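Call for Participants: Judges, Exhibitors and Event Staff
Wavthorpe Motor Heritage Weekend

Issued March 2026 by the Wavthorpe Motor Heritage Association

The Wavthorpe Motor Heritage Association invites applications from individuals and clubs wishing to take part in its vintage motorcycle and light truck weekend, held on the former airfield at the east end of Wavthorpe. The Association is filling three kinds of places: class judges, exhibitors, and paid event staff. Applicants may apply under more than one heading but must submit a separate form for each.

Background

The Association maintains a register of 1,529 vehicles built or assembled in the region. The weekend is open to any vehicle on the register and to a limited number of guest vehicles from outside it. Last season the field held 139 entries, the largest number the site can accept under its present agreement with the county. That limit remains in force. Entries received after the limit is reached will be placed on a waiting list in order of receipt.

The weekend runs for two days. Vehicles are placed and inspected on the first morning, and judging begins after lunch. The road run to Sonport and back takes place on the second morning, followed by awards.

Class Judges

The Association seeks 18 judges. Each judge is assigned to one class and works in a pair. Classes cover motorcycles before and after the change to unit construction, sidecar outfits, three-wheeled delivery vehicles, pickups, panel vans, and unrestored vehicles of any type. The unrestored class is judged on completeness and care. Fresh paint earns no points in that class, and judges are expected to apply this rule consistently.

Applicants for judging should have:

At least five years of restoration, repair or inspection experience, paid or unpaid.
Working knowledge of one of the classes listed above.
The ability to stand and walk on grass for up to four hours at a time.
No entry of their own, and no entry by a member of their household, in the class they judge.

Judges attend one evening of training at the Sönmez Hall, where the scoring sheet is reviewed and sample vehicles are scored together. Attendance is required, including for those who have judged before. Judges receive a day allowance, meals on both days and reimbursement of mileage at the Association's standard rate. Questions about judging should be addressed to the Chief Judge, Hüsnü Polat.

Exhibitors

Exhibitors must provide proof of ownership or written permission from the owner, proof of insurance, and two clear photographs of the vehicle, one from each side. Vehicles that do not run may be shown, but they must arrive on a trailer and must be able to roll and steer. Fuel tanks may be no more than a quarter full while a vehicle is on the display field. A drip tray is required under every engine, and a fire extinguisher must be kept within reach of every vehicle.

Each exhibitor receives one display space, one vehicle pass and two wristbands. Clubs wishing to park together should name a single contact and send all their forms in one envelope or one email. The Association will try to honor such requests but cannot promise adjoining spaces.

The road run is optional. Riders and drivers who wish to join it must hold a current license for the class of vehicle, and the vehicle must be registered for road use. Brakes, lights and tires will be checked before departure. The decision of the inspector is final.

Paid Event Staff

The following positions are open for both days of the event, with one additional day of setup:

Field Marshal. Directs vehicles to their spaces, keeps the fire lanes open and supervises departures. Prior experience in traffic control is preferred.

Registration Clerk. Checks papers, issues passes and keeps the entry list up to date. Must be comfortable with a spreadsheet and with the public.

Gate Attendant. Collects admission, answers visitors' questions and keeps a record of cash taken.

Inspection Assistant. Works under the inspector during the safety check. Must have basic mechanical training.

All staff positions are paid hourly. Applicants must be 18 or older. Lunch, water and a reflective vest are provided. Staff supply their own closed shoes and should be prepared to work outdoors in any weather.
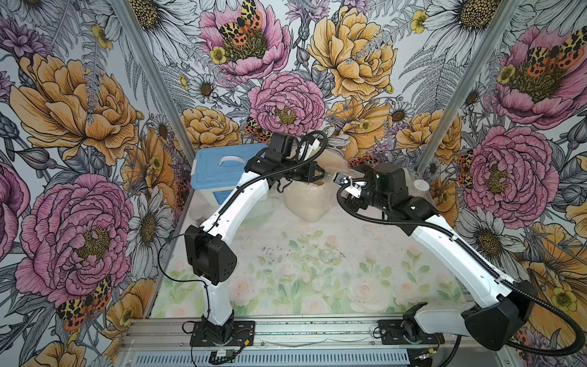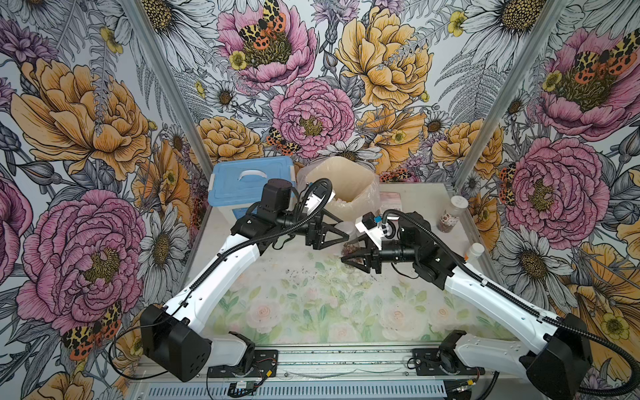 How to Apply

Forms are available from the Association's office and may be returned by mail or by email. Each application must include a full name, a daytime telephone number and the position or class requested. Applicants for judging should attach a one-page summary of their experience and the names of two references. Applicants for paid positions should attach a current résumé and list any hours for which they are not available.

Judging applications are reviewed by Hüsnü Polat and Melahat Güneş. Exhibitor forms are handled by the Entries Secretary, Elif Naz Altıntaş. Applications for paid work should be marked for the attention of Anong Nilsuwan, Staffing Coordinator.

Judges and staff will be notified in writing of the outcome. Exhibitors will receive a confirmation with a space number, a site map and the arrival time for their row. Arrival times are staggered to keep the access road clear. An exhibitor who cannot arrive at the assigned time should call the office before setting out.

The entry fee is refunded in full if a place is given up before the site map is issued. After that point the fee is kept, although the exhibitor may transfer the space to another registered vehicle in the same class.

Accessibility and Equal Opportunity

The Association considers all applicants without regard to race, religion, sex, age, disability or national origin. Level parking, seating and an accessible restroom are available beside the registration tent. Applicants who need an adjustment in order to judge, exhibit or work should state this on the form.

General inquiries should be directed to Müzeyyen Oral, Event Secretary, Wavthorpe Motor Heritage Association.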